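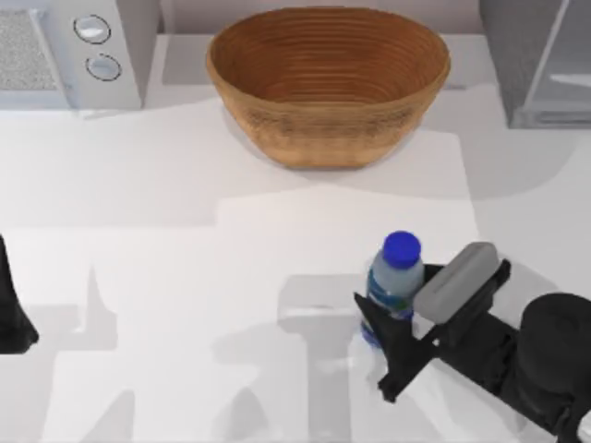
19/09/2024

Dye bench, cont. from Tues. Madder again. Still chasing the orange we got in January and still not there.

Started the soak at 8, before anyone else in. Used the Arellano root, the coarse chop, 100 g per skein weight of 100 g so straight one to one. Same as January as far as I can tell from the old pages (my handwriting, no excuse). Water from the rain barrel this time, not tap. Want to change only that.

Alum mordant was done last week, skeins kept damp in the lidded tub. 15 percent on weight of fiber. One skein left unmordanted for comparison, tagged with the knot in the tie, not the paper tag, paper tags came off in the last pot and we had three mystery skeins.

Pots:
A - rain water, no chalk
B - rain water, pinch of chalk
C - tap, no chalk
D - tap, chalk, unmordanted skein

Heat up slow. Thats the whole thing with madder, go over a simmer and the browns come out and you can't get them back. Aimed for 30 minutes to get up to temp, then hold an hour. Thermometer on pot B reads high, I checked it against the glass one. Ignore the B numbers on the sheet unless you take off four degrees.

9:40 all four up. C is clearly ahead on color in the bath, darker, more red. A is thin and kind of yellow. Surprised. Expected less difference this early.

10:05 phone. Zollden want to know if they can have the sample cards Monday. Said no. Said maybe the week after. Maxine to call back and be nicer about it.

10:20 stirred. B catching up to C. A still weak looking. So chalk matters more than barrel vs tap? Or it's just that our tap water is hard and doing the chalk's job for us. Would explain why the class batch upstairs comes out fine with no chalk and everybody says you don't need it. Look up the town water report.

10:50 heat off all pots. Leaving skeins in to cool in the bath. Do not pull them early!! (Written on the whiteboard too.)

While waiting, did the cane and coil stock. We are low on round reed, the thin size. Flarnarow used to ship in a week, now quoting longer and the price per bundle is up. Not ordering till Maxine has looked at it. Dyed reed test from August is dry and I don't like it, color sits on the outside and scrapes off with a thumbnail. Raffia took it much better. If the fall coiling class wants orange it has to be raffia wrap over plain core.

Note for whoever does the core: soak less. Last lot swelled and then the coils went slack when they dried out. Ten minutes in warm water is plenty. Wrap it in a towel after.

Back to dye. 1:30, lunch, pots still warm. Pulled a corner of skein C to look, squeezed, held by the window. Good red orange. Not the January one, that was softer, more like clay. Maybe January wasnt water at all, maybe it was older root. Arellano bag from then is gone. There is a jar on the top shelf marked "madder old", no date, no supplier. Could be it. Enough for one small pot, so one try only.

2:15 Maxine Cosgrove in, looked at all four. Her order of liking: B, C, A, D. Mine is C, B, A and D doesn't count. She thinks I'm judging wet and should shut up till they're dry. Fair.

She also wants the walnut pot emptied. It's been going since spring and has a skin on it. I say it's fine, it's walnut, it's supposed to be disgusting. Compromise: strain it, keep the liquid, lid on, out by the back door.

3:00 pulled all. Rinse notes:
A - ran clear on the second rinse. pale, peachy
B - four rinses. strong, even, slight streak where the tie was too tight
C - five rinses and still bleeding a little. redder than B
D - most of it went down the sink. dull pink tan. as expected

Ties were too tight on B and D, my fault. Loose figure eights next time, in cotton not the poly string.

Weighed the B and C skeins for the ledger and the scale is drifting again. Put the same skein on twice, got two different weights. Batteries? Doltorex has a service number on the bottom, but try batteries first. The running skein number is now 1,007, please carry on from there and don't restart at the new page like happened in the spring book.

Exhaust baths: kept B and C, combined in the big enamel pot. Should give one more round of pale orange, good for the raffia. Threw A and D.

To do
- dry skeins in the shade rack, NOT on the radiator
- half of each goes in the window for the fade test, cover the other half with card
- old madder jar, small pot, tap water, no chalk. Copy C in everything else
- water report
- new tags. Tyvek or just cut up a milk jug
- batteries
- call re reed price

Maxine says if the jar does turn out to be the January root we can't sell that color anyway, there's no more of it. True but I still want to know. Doing it tomorrow first thing, root is in to soak now, lid on, blue tape.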